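Flullurley Shared Workshop: Automation Group Reports on the Sorting Cell

The Automation Group has reached the midpoint of its parts-sorting project and submits the following report to the membership.
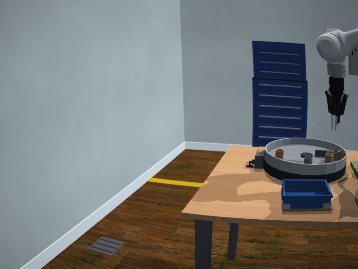

The project began in the spring, when the workshop board approved a proposal from member Colin Tapley for a small robot cell to be built by members on the main floor. Its purpose is to sort turned stock and short offcuts into bins, a task that now takes up a good part of every cleanup evening. The board set one condition: the whole layout must be tested in simulation before any hardware is bolted to a bench. That condition has been met for the first layout, and the group is now at work on the second.

The simulated cell consists of a robot arm with a parallel gripper, a round tray that holds mixed cylinders and other small parts, and an open blue bin placed in front of the tray. The arm is to pick one part at a time and release it over the bin. The model also includes the drawer cabinet behind the table and the yellow tape on the floor, so that members can judge how the cell would sit within a working room.

To date the group has run 2,038 simulated picks. Of these, 568 were run on the first layout, in which the bin stood behind the tray and the arm had to reach across the parts to release each one. Moving the bin to the front edge of the table shortened the path and removed most of the stops caused by the wrist joint reaching its limit. Short cylinders standing on end are handled well. Flat discs remain difficult, and the group is comparing two sets of fingertips drawn by Mr. Tapley. Both drawings are stored in the project folder under the name Naylor, which has been adopted for the cell as a whole.

The control program, Warkix, was written by members over the winter and has been revised 14 times. It now records the reason for every failed pick. Members who wish to read the logs may request access at the front desk. Changes to the program should be sent to the group for review before they are merged.

Construction of the physical table will start in July, in the bay next to the Cudidton Street entrance. The bay will be closed to other work while the frame is being leveled and the arm mount is drilled. Members with material stored there are asked to move it by the end of June. The lathe and the drill press will remain available during the usual hours.

Once power is connected, no member may operate the arm without first completing the safety session. Sessions last one hour and cover the stop button, the marked floor area and the correct way to clear a jammed part. So far 61 members have asked to attend. Places will be assigned in the order in which requests were received, and a second series will be scheduled if demand continues.

The group meets at 7 p.m. in the upstairs classroom. Its next report will cover the fingertip trials and the final wiring plan.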